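Filed under: Working From Home, Questions You Keep Asking
706 shares

Working from the kitchen table: your questions answered

I've been doing my job from home for long enough now that people have started writing to me as if I know what I'm on about. I translate instruction leaflets for a living (garden pumps, mostly, and the odd bread maker) and I started this blog to moan about chairs. Somehow it has turned into a place where people ask me about desks, neighbours, lunch and tax. I can't help with tax. The rest I've pulled together so I can stop typing the same email twice a week.

Do I really need a proper desk?

Not on day one, no. I worked at the kitchen table for two years and my back only really complained in the second. What did for me was the height. Kitchen tables are made for eating at, and most of them are a touch too tall for typing unless you're tall yourself. I'm not. I put a cushion on the chair, then my feet dangled, so I put a box under my feet, and at that point I looked like a child at a wedding.

If you've got the room and a bit of money, get a desk. If you haven't, sort out the chair first and put up with the table.

Which chair did you end up with?

A second-hand Mavar, from an office clearance place on the ring road. It's an ugly shade of green and it squeaks when I lean left. I love it. New ones cost far more than I'd ever spend, but offices get rid of them by the vanload when a lease runs out, so ring round and ask. Sit in it for at least ten minutes before you hand anything over! I bought one before this after sitting on it for about as long as a bus takes to pull away, and it went straight back on the small ads.

What about a standing desk?

I borrowed a Lumano from my friend Abenezer Negash for most of July. I stood up for the first three mornings feeling very pleased with myself, and after that I used it as a normal desk with a motor in it. Abenezer swears by his, mind you, and he stands till lunch every day. If you already potter about while you're on the phone you'll probably get on with one. If you're a slumper like me, save your money and go for a walk.

How do you cope with not enough sockets?

Our house has one double socket in the room I work in, behind the door, obviously. So it's an extension lead for me. The rules I go by are dull ones. Never plug one extension into another. Don't coil the cable up tight under a rug. Check what it's rated for (it'll be printed or moulded on it somewhere) and keep heaters, kettles and anything else that warms up plugged straight into the wall. My little fan heater is a 2,000 watt one and it gets the wall socket all to itself.

I also like having the sockets up where I can reach them. I spent months crawling underneath to unplug my phone and cracking my head on the way back up, and one day I just thought, why?

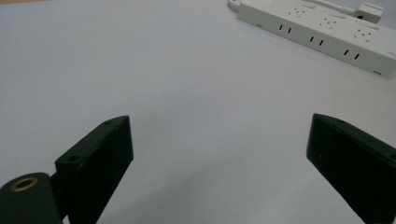 Sockets on the tabletop, plenty of space left over.

The only trouble with sockets up top is drinks. I keep my mug on the other side from anything electrical and I've got strict with myself about it. If you're a spiller, screw the thing to the wall above the desk, well out of the way, and check you're using one that's meant to be fixed up like that.

How do I stop my family talking to me?

Ah. You don't, entirely. We tried a sign on the door, and my youngest learnt to read from it, and then knocked to tell me so. What works better in our house is fixed times. I come out at half past ten and again at one, and everyone knows that, so most things can wait. Headphones help as well, even with nothing playing. People seem to respect a pair of headphones in a way they never will a closed door.

If you live with another grown-up who's also working from home, have the conversation about phone calls early on. My husband paces. He walks the whole length of the hall and back, talking about roof insulation, and for a year I said nothing and just quietly boiled. Now he paces in the garden and we're both happier, apart from when it rains.

Do you get dressed?

Yes, though I wouldn't go so far as to call it smart. Proper trousers and a jumper. I tried the pyjama life for a fortnight and found I was going to bed in the clothes I'd worked in, and something about that made me feel very low. Shoes are another matter. I wear slippers all winter and I'm not sorry.

How do you keep warm without heating the whole house?

Layers, a hot water bottle on my lap, and the fan heater in short bursts. I move about as well. I noticed I was coldest in the afternoons, and it was simply that I'd been sat there since lunch without so much as wiggling a foot. Somebody on here recommended a heated throw, and I bought a Zidel one in the sales. It's lovely. It's also very hard to get up from, so these days I keep it for the sofa.

Curtains are worth a mention too. Mine didn't reach the sill and there was a gale coming in under them. I let the hems down one evening in front of the telly and I'd say it made more difference than anything I've bought.

What do you eat?

Soup, nearly always. I make a big pan of it at the start of the week and get thoroughly sick of it by the end. The thing I'd warn you about is the biscuit tin, because at home it's only ever a few steps off. Mine lives on top of the wardrobe now — I have to fetch a chair to get at it, and the green one has wheels, so that's out.

Is it lonely?

It can be. I didn't expect to miss the bits of office life I used to moan about, like the queue for the microwave. I go to the library one morning a week, and I've got a standing arrangement with Jeferson Magalhães, who used to sit opposite me at my last job, to ring each other at four and complain for ten minutes. We've kept it up through his house move and both my kitchen ceilings. Find a Jeferson if you possibly can.

Griffiths, the café by the station, will also let you sit for a whole morning over one pot of tea if you're polite and you don't take the big table. Please don't all go at once.

How do you know when to stop for the day?

I used to be hopeless at this. I'd go back after tea to "just finish off" and come up for air at bedtime. What I do now is pack everything away at half past five. Laptop in the drawer, notebook on top, lamp off. Some evenings I do get it all out again, if there's a deadline and a client who's panicking, but having to open the drawer makes me think about it first.

Can I ask you something that isn't on the list?

Of course! Pop it in the comments. I read them all, though I'm slow to answer in the school holidays. Still no tax, please.

Tagged: home office, chairs, soup, keeping warm
5 comments

Marjorie T.
The curtain hems! I've had mine pinned up since we moved in. Doing them tonight.

deskbound_dan
Disagree about standing desks. I've used one for years and wouldn't go back. You do need a decent mat to stand on though, did you have one with the Lumano?

Reply from the author
I did not have a mat, Dan. I had slippers. That may have been where I went wrong.

Pru
What kind of soup? You can't say soup and leave it at that.

Reply from the author
Leek and potato, mainly. Lentil if I've forgotten to buy leeks. I'll write up the lentil one if there's any interest.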